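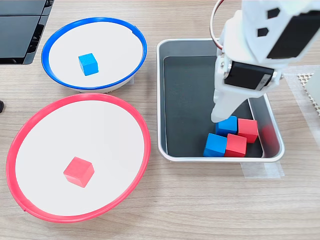 I have now read the Lenlow guidelines twice, once on the train and once with a pencil, and I still can't tell you what a person is supposed to do differently on Monday morning, or any other morning, after reading them.

For anyone who missed it: Lenlow is the group that wants small labs and hobby shops to sign up to a shared set of good practices for tabletop robot arms. Sorting tasks, pick and place, that sort of thing. Cheap arms, printed parts, hobby servos. The full text is long and most of it is about wording. There's a section on what counts as a "trial." There's a section on what counts as an "operator." You can get a badge for your project page at the end.

I'm not against rules. I like rules. I spent years in a shop where the rule was that you didn't reach past the guard, and I still have all my fingers. But that rule was short and it was written by someone who had seen what happened when you did reach. A lot of the Lenlow text reads as if it was written by people who had seen a slide deck.

Take the part on success rates. You're asked to report results over at least 100 trials. Fine. What it doesn't ask is whether you put the blocks back in the same spots before each one. If I start every run with the cubes packed in the same corner of the tray, blue on the left and red on the right, I can get a lovely number. Turn the tray a little and the number falls apart. Both results would earn the same badge. Shoaib Bangash raised this during the comment period in April and was told that "variation in initial conditions is left to the discretion of the operator." Which operator? See the section on operators.

Or take color. Red cube in the red-rimmed bowl, blue cube in the blue-rimmed bowl. Everybody uses some version of this because it makes a nice clear video. Did the arm learn the color or did it learn the side of the table? You find out by swapping the bowls. It takes a few seconds. I looked for the word "swap" in the guidelines and it isn't there. Oriana Bustos says it's implied under "robustness." I've read the robustness paragraph and I think she's being generous.

Then there's fixturing. I tape my trays down. Most people I know tape their trays down, or clamp them, and you should, but you should also say that you did, as a tray that can't slide is doing part of the gripper's job. When a finger goes in beside a block that's already up against a wall, that wall matters too. The guidelines have a whole page on lighting and one sentence on "securing the work area as appropriate." I'd have done it the other way around.

Safety is the part that really bothers me. For small arms the advice comes down to "maintain awareness of the moving parts." That isn't a rule, it's a mood. Where is the cutoff? Who has a hand on it? Is the cable routed so it can't snag on the way down? I once watched a cable loop catch on a bracket and drag the whole arm sideways into a coffee. Nobody was hurt, but a line about slack would have been worth more to me than the entire glossary.

Thịnh Mai, who is more patient than I am, thinks a weak standard is better than none because you can tighten it later. Maybe. My experience is that once people have the badge, they defend the version that gave it to them. Ralis already has it on their front page. I asked them which starting layouts they tested and got a link to the badge.

So I wrote my own list and stuck it on the wall over the bench. It has 5 lines:

Say where everything started, and change it between runs.
Swap the bowls halfway through.
Write down what's taped, clamped or wedged.
Count the drops and the retries, including the ones you stepped in on.
Power switch within reach, cable checked before the first move.

It won't fit on a badge. Nélida Godoy has already told me that the fourth line needs a definition of "retry," and she's right, and I'm working on it. If you've got a better wording, the comments are open until the spam gets bad again.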